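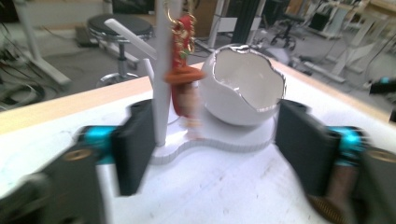 The 159 bus from Vumness drops you at the bottom of the hill, and then there is a fair old climb up to the Agarwal building, which we hadn't bargained for (the leaflet called it "a short walk", and I suppose it is if you have younger knees than mine). There were six of us in the end, one more than had put their names down, and we arrived a bit pink in the face but in very good spirits. The open day in Worno had been on our list since last June and I am so glad we finally made it!

For anyone who doesn't know it, Brekavex is a small outfit on the ground floor with an interest in what they call table keepsakes, meaning all the little bits and bobs people stand on a hall table or a bedside cabinet: stands for hanging things on, bowls to drop your rings in, key fobs, purses and so on. I had pictured a showroom with carpet and soft lighting. It is a proper working place with a grey concrete floor and cables everywhere, and we were asked to mind our feet more than once. I liked it all the better for that. You do get tired of showrooms.

We were given a cup of tea at the door (80p, and a good strong one, with the biscuits thrown in) and then spent the first part of the morning in the side room looking through the shelves. Over 100 different pieces, we were told, and I can well believe it, although I'm afraid I stopped taking it all in somewhere around the candle snuffers. Two of our party could not be parted from a drawer of old luggage labels and had to be fetched.

The thing I really want to write about, though, is the white stand, because it was the talk of the bus all the way home. It has a tall white pole with a short arm part of the way up, and a base in the shape of a figure eight, or a peanut if you prefer, which several of us did. The pole goes up from one half and the other half is left free for a bowl. So you have somewhere to hang a thing and somewhere to drop a thing, all in the space of a dinner plate or so, and I can't think why I have been managing with a saucer and a nail in the wall for so many years.
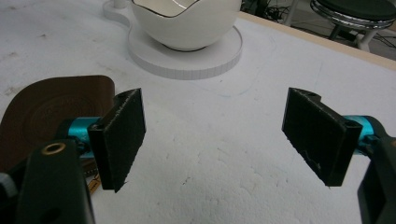 I should say a word about brown, too, as we had quite a debate over it. So much of the keepsake world is white or gold these days that a bit of plain chocolate brown on the table comes as a relief to the eye, and I said so, and was told by one of our number that brown is for shoes. Well! I went home and looked at my own hall table and there isn't a scrap of brown on it apart from the table. I have since put out an old leather glasses case, and I do think it settles everything down nicely. I may bring it to the next meeting and let people judge for themselves.

After the brown debate we got on to hanging things up, and I could happily have stayed on that until they locked the doors. A small hanging figure is trickier to place than you would think. With a short loop it sits close against the pole and looks neat but rather stiff. Give it a longer one and it has a bit of life in it, though then you have to think about what is underneath. The advice we were given, which I wrote on the back of my bus ticket, was to hang the piece first and put the bowl out afterwards. I have always done it the other way round. 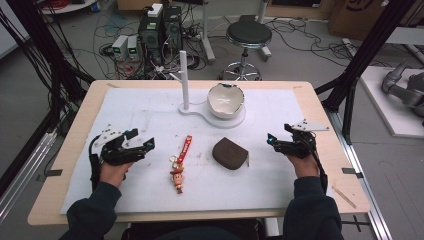 VUMNESS KEEPSAKE AND CURIO CLUB: Outings Page

My favourite of the smaller things was the cowboy on the key ring. He is a cartoonish little fellow with a round face and a brown hat, and he comes with a red strap with white lettering on it, so there would be no excuse for losing him at the bottom of a handbag. I asked whether he was for sale and he was not, which was a blow. The brown coin purse had its admirers as well. It has a zip with a little tab to pull, and it put me very much in mind of the one my aunt kept her bus money in, although hers was green and smelt of peppermints.

There was some discussion of whether a key ring counts as a keepsake at all. I say yes, if you are fond of it. Our rules don't say anything either way, and as we have a cabinet shelf going spare in the meeting room I propose we give it over to key rings for a month and see what turns up.

A few practical notes for anyone thinking of going. The doors open at ten, and the early bus is the one to get, as the side room becomes a bit of a squeeze by eleven. Wear flat shoes. Take change for the tea. The bus home goes from the opposite side of the road, by the post box, and it doesn't stop unless you put your hand out.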